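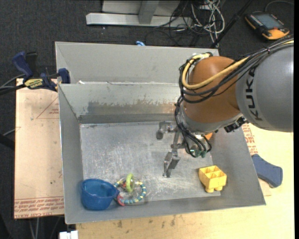 Lorraine Clegg wrote under the last checklist that metal bins hardly need inspecting at all, because they don't crack like the plastic ones and you can see straight away if there's something nasty in the bottom. Fair point about the cracks, Lorraine, but I'm going to disagree with you on the rest! I've been doing the toy bins at Tully for long enough to have cut my thumb on one, and it was a bin I'd have called perfectly fine from a yard away.

So, the January check, with my scribbles typed up as I went.

Bins

1. Top rims, all the way round
Checked: OK
Comment: Fingertips first, slowly, then an old pair of tights over the hand. If the nylon snags there's a burr. Do the underside of the lip as well, which is where I got my thumb.

2. Inside floor
Checked: OK, keep watching
Comment: Lots of fine scratches and scuffs on the front one. I don't mind scratches. What I'm looking for is anything deep enough to catch a fingernail, or a curl of metal lifting at the end of a line. Didn't find one.

3. Inside walls
Checked: OK, note made
Comment: There's the dull brownish-grey patch on the far wall of the front bin, with the wobbly top edge. Rizal Jugah asked me if it was rust. I rubbed it hard with a white cloth and the cloth came away clean, so I've put it down as wear. If it ever feels gritty or starts flaking, the bin comes out of use that same day.

4. Where the walls meet the floor
Checked: OK after cleaning
Comment: Crumbs, fluff, and one very sad sticker. I use a dry bottle brush and then a damp one. Please don't leave water sitting in there.

5. Gap between the two bins
Checked: Needs doing
Comment: Bits of paper and scraps love that seam — there's a little white one towards the left at the moment. Not dangerous, just scruffy, but small things that fall down there get forgotten and then turn up in somebody's mouth. Pull the bins apart when you clean, don't just wipe along the top.

6. Bins sitting flat
Checked: OK
Comment: Press each corner in turn. Any rocking gets written down. I had one at Brurkine that rocked for months and we'd all got used to leaning on the good side, which is a daft way to carry on.

Toys

7. Blue cup
Checked: OK
Comment: Run a finger round the rim and look inside for cloudiness or tooth marks. Cups get chewed more than anything else we own, I swear. Wash it warm and soapy, and leave it upside down on the rack.

8. Beaded ring toy
Checked: OK, recheck next month
Comment: This one takes me the longest. Turn every bead, tug every bead, and go over the whole ring for splits or sharp bits. One loose bead and it goes in the red tub, no debate and no glue. (I know glue is tempting. I've seen what a toddler can do to glue.)

9. Yellow block
Checked: OK
Comment: Corners and edges, then a good squeeze. Nothing coming away.

10. Anything small enough for the choke tube
Checked: Nothing failed
Comment: We keep the tube on a string by the sink now because it kept walking off. If it's walked off again, ask me, I've got a spare.

Paperwork

11. Tags against the Lonusmont list
Checked: Four missing
Comment: The list says 128 and I only got to 124. I suspect the missing ones are in the Tiken cupboard with the dressing-up things, but I ran out of time and the key.

12. Last month's actions
Checked: One still open
Comment: New brush heads, still not ordered. My fault.

To do before the next check: clear the seam, turn out the Tiken cupboard, order those brush heads. Lorraine, you're very welcome to come and do the rims with me — bring your own tights.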